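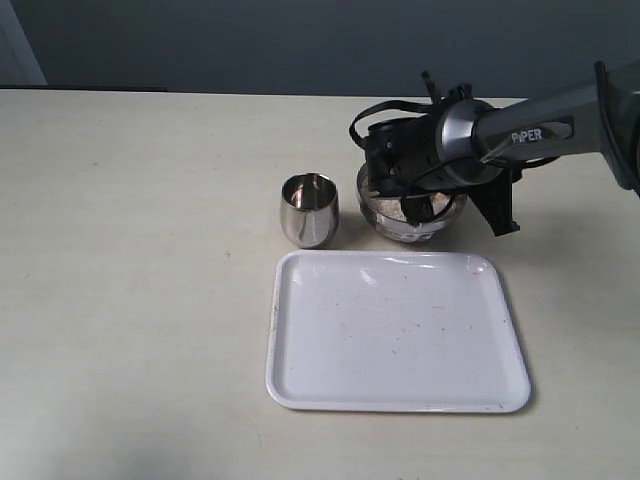
Mornard Glass Bowl, Thick Rim: Review
Reviewed by Ailbhe Tierney
September 21, 2018

The Mornard is a round, clear glass bowl sold for dry ingredients and light prep. I bought 2 at full price from a kitchen shop in Altley and have used them since January, mostly for rice, lentils and coarse salt.

Weight and stability

The bowl is heavier than it looks. On a smooth table it stays put when one hand is scooping and the other is holding a cup. Most of the weight is in the base and the rim. I have not managed to tip one with a scoop, though an elbow would do it.

Rim

The thick rim is the main reason to buy this bowl over a thin one. It gives a positive grip with damp fingers and has not chipped after regular contact with a stainless steel cup. It pours badly. Rice leaves on a wide front, and a narrow container will need a funnel. Over a plastic tray the spill is easy to collect and return.

Capacity

Mornard states 1000 ml. Filled to the brim with water on a Kurek kitchen scale, mine took a little less. Usable capacity for grain is well below that. Past two-thirds full, a scoop pushes rice over the side. I work with 200 g at a time, a comfortable amount that leaves room for a hand.

Clarity

The glass is clear enough to check rice for husks and grit from the side. There is mild distortion near the base, where the wall thickens. After 107 dishwasher cycles one bowl has a slight haze on the outside. The other, washed by hand, has none.

Compared with the Rira

Cameron Quinlan lent me the Rira bowl for a month. It is lighter, has a small lip, and pours cleanly. It also slides on a bare table and its edge feels sharp. For measuring into jars I would take the Rira. For scooping I prefer the Mornard.

Faults

No lid is available. The bowls nest but stick together if stacked damp. The price label left a residue that needed oil to remove.

Rating: four out of five. One point off for pouring. I would buy it again at the same price, and will probably add a third if the smaller size comes back into stock.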